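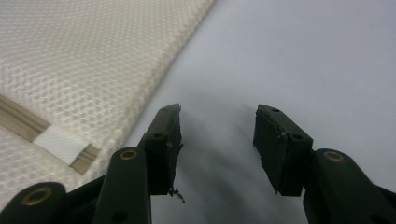
September 27, 2026. Pasville shared workshop, bench 3. Entry by Shu-fen Lui.

**Subject:** Drukus hand-held gripper, finger wear and handling of mesh fabric.

The inner edges of both jaw blocks are ragged. Small bits of material stand out along the edge, and fibers are hanging from the left block. The brass grommets at the pivots are to be checked for play when the linkage is next apart. The screws were last tightened at cycle 131.

Work on the mesh article proceeded as follows:

- Approach to the rim from the tabletop side, jaws open.
- Approach to the lower edge of the mesh, near the zipper.
- Linkage geometry left as drawn; no parts exchanged.

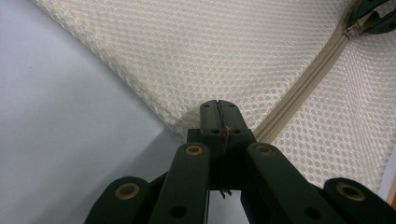
Hiu-tung Ho asks that the thread be cut away before any further cycles are logged, and would prefer the new pads bonded with the Lestness adhesive and left under clamps for 19 hours. The request is accepted. Pad thickness remains 3 mm until the spare blocks have been printed.

Outstanding:

- Print two jaw blocks, revised slit width.
- Enter the September cycle totals in the shared sheet.
- Return the 9 mm reamer to the drill cabinet.
- Confirm with Ho whether the zipper pull is to be gripped directly or by the tape.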